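Selside bins, set of three: my review

I bought this set in April for sorting packets and small boxes. The ribbed sides feel strong. 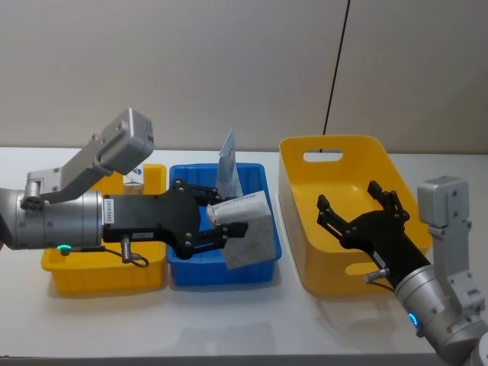

The yellow tote beside the two lower bins.

The blue one is my favorite, with a thick rim that is kind to the fingers.
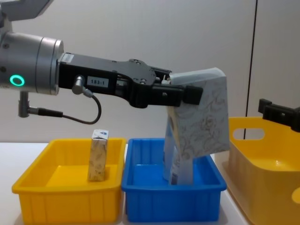
Hiba Akl writes that hers slide on a smooth table, so she put felt under them.

Small cartons stand up well in the yellow tray. I give 5 out of 6.

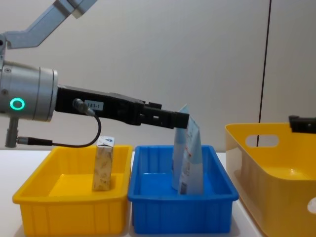 Jae-hoon Nam
Home storage reviewer, Monunar

My one complaint is the price of the tote.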